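Putting Together a Small White Tube Table Without Losing Your Temper

I have built more of these little knock-down tables than I care to admit (the last one came from Hatine, and the one before that was a hand-me-down with no instructions at all), and the thing that helps me most is getting everything laid out before I join a single piece.

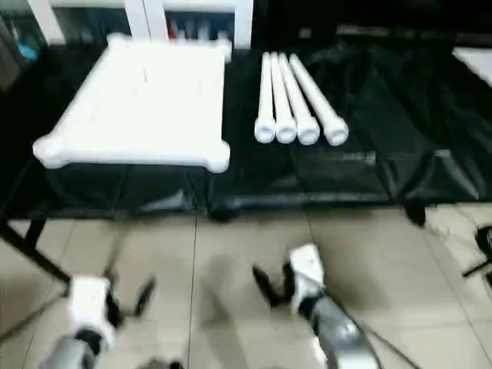 Put an old cloth down first, and make it a dark one if you can, because white parts show up so nicely against it and the top won't pick up scratches while you work. Lay the top flat on one side and line the legs up next to it, all with their thicker ends facing you. It looks fussy, I know, but it saves so much turning things around later!

Wipe out the corner joints before you start. A bit of dust in there will make a leg feel stuck when it's only halfway home. Push each leg in by hand with a slow twist, go around all of them once, and then go around again for the final squeeze. If one is being stubborn, a dab of dish soap on the end usually does it. Please leave the hammer in the drawer, I cracked a corner that way one June and had to wait 21 days for a new one.

Faint marks on a white top generally come off with baking soda and a damp rag, rubbed gently. Let it dry before you set your plants back on it.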